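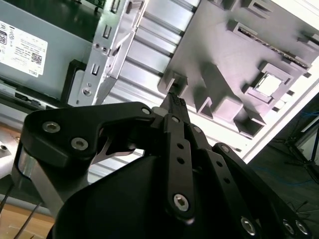
I finally finished my grandmother's recipe box, all 108 cards of it, and my wrists would like a word. Typing them up was supposed to take a weekend (ha!) and it took until November. Lenka Procházka, my cousin, read the really smudgy ones out to me over the phone, and we argued for ages about whether one word was "dill" or "dull." I'd saved the lot on my old desktop, and an open computer case is not a sight I enjoy when I haven't made a second copy. So there are two copies now — one at Lenka's.

Anyway, the plum dumplings. Grandma's card says 14 plums and "flour, enough," and that's the whole recipe. I used the soft cheese dough from the card behind it and boiled them until they floated. Too much cinnamon, my fault. I'm making them again tonight with the poppy seeds Sofia Raptis gave me.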